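Robot Learning in Practice, Veltomville
Handout 7: Collecting demonstrations

In this part of the course we speak about the examples themselves, before any training is started. Students often want to go quickly to the model. Please be patient. A weak set of examples will cost you more weeks than a weak model.

One demonstration is one complete try of the task, from the start position until the operator presses stop. We also call it an episode. The Ranmont set, which you will use in August, has 1,844 episodes. Each group will add 40 of its own.

Rules for recording

Start every episode with the gripper open and empty.
Move the objects between episodes. Turn them also, not only shift them.
Let some objects begin near the side of the wrist view, or partly outside it. If everything always starts in the middle, the policy learns to go to the middle.
Keep your speed even. Long waiting in the air is learned too -- the policy will copy your hesitation.
Write the instruction before you record, in plain words.
After 20 episodes, change the operator.

What the wrist camera gives

The wrist view moves together with the hand, so the same table looks different in each moment. Near the target it is very useful. Far from the target it may show mostly table and wall, and the policy must then search.
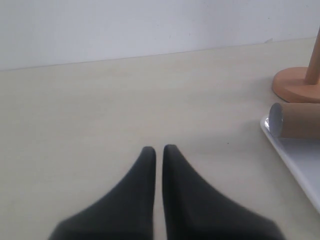
For this reason we keep the approach in the recording and do not cut it away. Some older Vekeck scripts trim the first part of each episode. Switch this option off before you export.

Failed tries should be kept, but in a separate folder with the label "fail". Ketilsson format has a field for this label. Do not leave it blank.

For next time: bring your list of instructions, one per line.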